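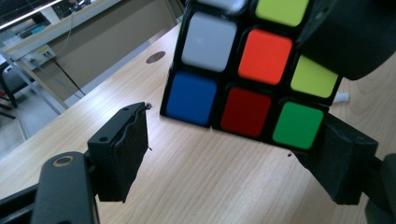

Why does the vocal on "Drallurgate" sound thin in the second chorus when it was fine on the day of recording?
The double track is late against the lead, and where the two overlap the low mids cancel each other. I moved the double earlier by 6 ms and the body of the voice came back.

January, studio notebook, mix of the Huvness EP

Started 9:30. Opened the session from Glykeria and saved it under a new name before touching anything. Her rough mix stays on the drive, please do not delete it, Harriet still likes the drum balance there and wants to compare.

Vocal. Isla sang the lead in two long takes and Wajid made the comp. The comp is good. One breath before "carry me over" is cut too short and it sounds like a click. I put back the original breath and made a longer fade. The double in chorus 2 was moved as written above. Chorus 1 and the last chorus I left alone, I checked them in mono and they hold.

I tried also to make the double a little darker with a shelf from 6 kHz. Not sure about it. On headphones it is nice, on the small speakers the words are less clear. Bypassed for now, the setting is still in the plugin.

Beat. The programmed kick and the live kick were fighting in the verse. Turned the live one down by 2 dB and took out some low end around 10 dB narrow at the ringing note. This is a lot, I know. If somebody has a better idea, go ahead. The hi-hat loop is now only in the left side and the guitar has more room.

Guitar. The clean part from Wajid has a buzz between the phrases. I muted the gaps by hand, the gate was eating the ends of notes. It took the whole time until lunch.

"Joltwood". Only listened, no changes. The intro is long for a single. Eftychia says that the label person at Nieminen asked for the voice to come in sooner, but the band did not decide yet. I made a marker where I would cut – after the second guitar figure, before the bass. It is only a marker, the audio is not edited.

Problem with the reverb: the send on Isla's ad libs was pre-fader, so when I pulled the ad libs down the reverb stayed loud. Changed to post. Wajid, please check if this was on purpose for the outro, I can put it back with automation there.

Printed one mix with vocal and one instrumental of "Drallurgate". Listened to both in the kitchen at low volume. The bass disappears a bit in the bridge.

To do:
bass in the bridge, maybe a little saturation
ask Harriet if she has the dry snare
tuning on the harmony, last word of verse 2
send prints to Isla and Eftychia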